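I have been on hold with the Wimura billing department since 9:10 this morning, so you're all coming with me.

Background: in May they sent me a bill for 1,260 dollars. I live alone in an apartment in Margate with one bathroom and a fern. My usual water bill is 84 dollars.

I assumed a typo. I called. A very pleasant man told me the bill was correct because it was the bill.

He suggested a leak. I asked how large a leak that would be. He said "sizable." I looked around my dry kitchen for the lake.

So I called a plumber. The plumber charged me 128 dollars to put dye in the toilet tank and stand there with me, watching it. We stood there for a good long while. Neither of us is a talker.

No leak. He wrote "no leak" on a piece of paper and signed it. I have never owned a more expensive piece of paper, and I went to college.

I sent the paper to Wimura. They replied that they don't accept attachments. I asked how people usually send them things. They replied that they don't accept attachments.

Then it went to fax. I had to find a fax machine. The copy shop on Parsons has one, behind the greeting cards, and they charge by the page, including the cover page, which is required.

While the fax was "under review," they added a late fee of 70 dollars. The fee was for not paying the amount they were reviewing.

Update: the hold music has looped. It's a piano piece that sounds like it's about to get going and then thinks better of it. I've started humming the part that doesn't come.

Every so often a voice breaks in to say my call is important. I believe her. She's the only one there who has been consistent with me.

Things I've done on hold so far: descaled the kettle, matched all the socks that were ever going to match, and read the back of a bottle of Plorine bathroom cleaner. It's fine on tile. Keep it off marble. I have no marble, but now I worry about it.

Update: a human! She asked for my account number. I gave it. She asked me to read the number off my meter. I said the meter's in the basement. She said she'd wait. Reader, she did not wait.

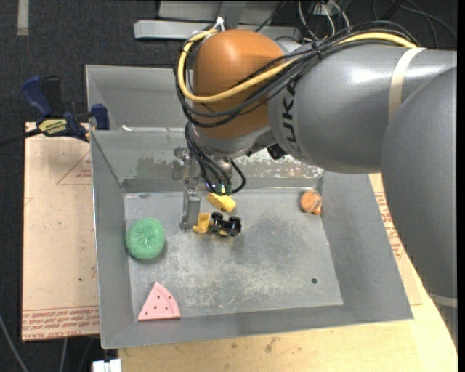

OK, back on hold, but I have the meter number now, written on my hand. I also took the laundry down while I was there, so I'm technically ahead for the day.

The number on my hand isn't the number on my bill, by the way. They're not even close. One of them starts with a letter.

So I've been paying for somebody else's meter. Somebody in this town is filling a swimming pool, possibly several, and I hope they're having a lovely time.

Update: second human. She found it in under a minute. "Oh, that's the car wash," she said, like I should have recognized it.

They're sending a corrected bill by Saturday. The late fee stays on until I file a separate form. The form has to be faxed.

See you all at the greeting cards.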